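## 4.3 Gripping Thin Objects

This section applies to the Naidu hand-held gripper supplied with the Mekcombe Starter Kit. Complete the jaw alignment in Section 4.2 before continuing. Revised 8 Aug 2021.

Thin, rounded objects require more care than boxes or cups. A small error in jaw position will cause the object to turn or slide as the jaws close. Lunville recommends that new operators practice with chopsticks or similar utensils before moving on to other items.

**Preparing the work surface**

1. Cover the table with a cloth and pull it flat. Folds can catch the finger tips.
2. Lay the utensils side by side with the thicker ends toward the operator.
3. Place the utensil holder at the far side of the cloth, within easy reach of the gripper.
4. Check that both grip pads are clean and fully seated on the fingers.

**Picking up the utensil**

5. Hold the gripper level and open the jaws to the second stop.
6. Lower the fingers until one pad is on each side of the utensil, near the thick end.
7. Close the jaws slowly. Stop squeezing as soon as both pads make firm contact.
8. Check the direction of the utensil before lifting. It should point straight ahead, in line with the center of the gripper. 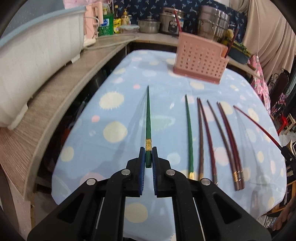

*Figure 13. Chopstick held near the thick end, between the two blue grip pads.*

9. Raise the gripper and pause for 2 seconds. If the utensil tips forward, set it down and repeat from Step 6.
10. Move the utensil to the holder and open the jaws fully to release it.

> **CAUTION:** Do not force the jaws once the pads have made contact. Excess pressure can bend the upper linkages and will void the service agreement.

> **CAUTION:** Keep fingers, sleeves and cords clear of the linkages while the jaws are moving.

**Notes**

- Metal bands and lacquered finishes offer less grip than bare wood. Where possible, place the pads on an unbanded part of the utensil.
- Utensils lying close together should be separated by hand before Step 5. The jaws may otherwise pick up two at once.
- Grip pads are rated for over 2,000 closing cycles. Replace both pads together – a worn pad paired with a new one will pull the utensil to one side.
- Replacement pads are listed in the Vumthorpe parts catalog under item 22.

If the utensil continues to turn in the jaws after the pads have been replaced, repeat the alignment in Section 4.2 and check the linkage screws for looseness. Do not tighten these screws with a powered driver.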